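Prumley Bow Rehair Kit, reviewed

Feb 1, 2014

I have rehaired 2 bows with the Prumley kit since July, one violin and one cello. Before that I sent everything to a shop in Plondulville and waited. The kit is sold for home use and costs $118, or $104 if you already own a comb and leave it out of the order.

You get a clamp, a small knife, a block of maple for cutting plugs, thread, rosin powder and two hanks of white hair. The clamp is the best part. It holds the stick without marking it, and the cork lining stayed put through both jobs. The knife needed sharpening before it would cut a clean plug.
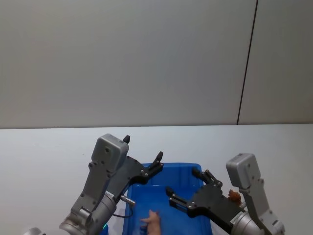 A blue bin on the white table.

The hair is decent. I found a few kinked strands in the first hank and pulled them out. The cello bow took rosin evenly and feels a little stiffer than it did with the old hair. The violin bow came out slightly tight on one side, and that was my doing. I combed it dry when the booklet says to comb it damp.

The booklet is the weak point. It covers the tip plug well, then gives the frog wedge one short paragraph and a drawing too small to read. I got through it with an old Khalaf manual I had on the shelf. A first-timer with no other book would probably waste some maple.

Spare hair comes in Flukivgate hanks, which fit the same ties — handy, as Prumley's own refills were out of stock both times I looked.
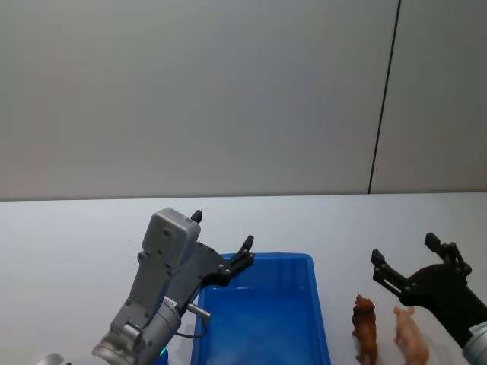 Can the kit be used on a bass bow?
The clamp opens wide enough for one, but the hanks supplied are too thin and you would need to buy bass hair separately.

I would buy it again for student bows. My good bow still goes to the shop.

Recent reviews
Khalaf peg shaper
Flukivgate dark rosin
Clip-on tuners under $20
Folding cello stands
Hide glue or liquid glue for open seams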